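4.3 Setting up the score board

1. Place the Florneck board on a flat table with the ruler edge toward you.
2. Slide the card stock under the clamp until it meets the left stop.
3. Set the guide to the 6 mark and tighten the thumbscrew.
4. Score with the bone tool in one pass — do not saw back and forth.

Caution: The trimming blade is sharp. Lock the blade cover before moving the guide.

Note: Vellum and foil sheets need the soft mat, part 534.

5. Fold along the score with the raised ridge on the inside.
6. Wipe the groove with a dry cloth after every 55 sheets.

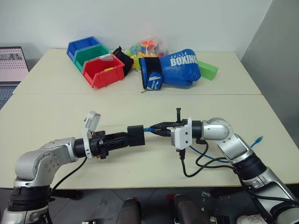
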